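Workshop > Notebook > Laundry and linens

Folding table notes, Jan 13, 2021

2 min read

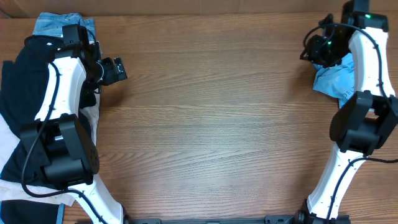
Clothes kept to the left, jeans on top, middle of the table free.

So I finally cleared the middle of the big table and wow, what a difference! I'd been letting the clothes creep in from both sides and then wondering why every shirt came out crooked. Now the pile lives along the left edge and the bare wood is for folding and nothing else.

The light-blue jeans sit folded at the top end, the black thing is spread out below them, and the white one is poking out underneath (I know, I know, light and dark together, but they've all been through the Wundton machine plenty of times and nothing has bled yet). There's a navy piece down in the corner too. It can stay there till I get to it.

The wood grain runs the long way, and I've started using the dark streaks as a guide for lining up hems – way faster than the tape marks I tried for the Urkus bin. Those peeled after around 11 days and left gunk I'm still picking at.

To do:
- sand the rough spot before it snags a sweater
- try jeans in thirds, the half fold is too wide for the Cruickshank shelf (53 cm)
- ask about more bins from Edex, ours won't last past March

Comments

Thirds works for jeans but tuck the crotch seam in first or you get a lump.

Can we please keep navy and black in separate piles? I mix them up every time.

Got a sanding block in my drawer, help yourself!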